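Keeping African Violets Happy Through the Winter

My sister in Brarville gave me my first African violet one October, and I'm a little embarrassed to say it was mush by Christmas. I had been pouring water right into the crown, you see, the way I do with everything else I grow. These days I have a whole shelf of them (my husband would say too many!), and most of what I do for them takes very little time.

Watering from the bottom

Set the pot in a saucer of room-temperature water and go have your coffee. After 30 minutes or so, pour off whatever is left. I do mine on Thursday, and if the top of the soil still feels damp I skip them until the next week. Cold tap water leaves pale spots on the leaves, so I fill a jug the night before. 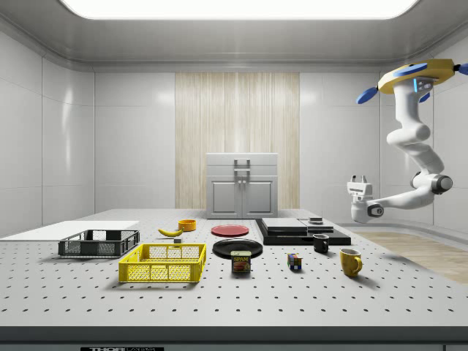
Repotting

Violets like to be snug, and a pot 4 inches across is plenty for most of them. Pull off the oldest leaves at the bottom, crumble away a little of the old soil, and settle the plant back in so the lowest leaves rest just above the rim. Then leave it alone for a while, even if it sulks.

Starting new ones from a leaf

Snap off a healthy leaf, trim the stem at a slant, and tuck it into damp vermiculite. Gwenaël Pichon from our plant swap covers hers with a sandwich bag, and I've copied her ever since. Babies can take up to 6 months to be big enough to separate.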